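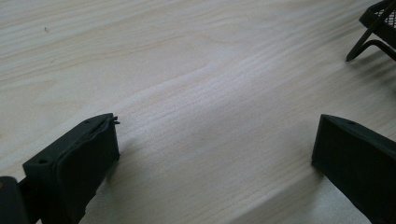 From the Reading Pile: Saints, Ledgers and One Very Long Winter

Jan 3, 2022

The first book finished this year was mostly read last year, so I'm counting it for both. It is the new life of Bishop Falcão from the Cullus Press, and at 334 pages it is the short version. The author left behind 2791 letters to pick from – the bishop's, I mean – and has been merciful.

Falcão ran the mission at Grorano for six years and quarreled with it for all six. He wrote home about the roof, the hymnals, the price of lamp oil and, now and then, God. The roof gets the best chapter. I had not expected to care who paid for the slates, and I stayed up past midnight to find out.

The early years drag. We get a great many cousins, and the family tree at the back is printed so small that it may as well be decorative. The theology is handled fairly, though anyone hoping for a hero will have to skip the chapter on the school, where he behaves badly and knows it.

Worth your time if you like your church history with the receipts left in. The library has one copy, and I'm returning it this week, slightly late.

Next issue: a history of the Fotetti hymnbook, which I'm told picks up after the index.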